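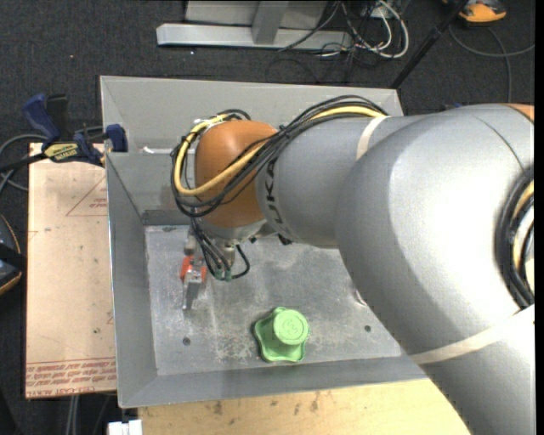

KUKA arm at the metal bin, Prornska site.

10 Apr 2022
By Mpho Masilela

Search this site Enter keywords Go

Progress report to the Rampersad fund: evening reading classes

The spring term ran through March as planned. We had 135 adults enrolled at Prornska and Stirik, against a target of 100. Muthu Pai has taken over the Stirik group and moved it to the later slot, which suits people on shifts.

Spending on books is 209 pounds over budget. We have covered this from the travel line. 2 tutors still need their first aid training, booked for next term.

Related items
Prirnska library opening hours
Tutor handbook, revised
Last term's report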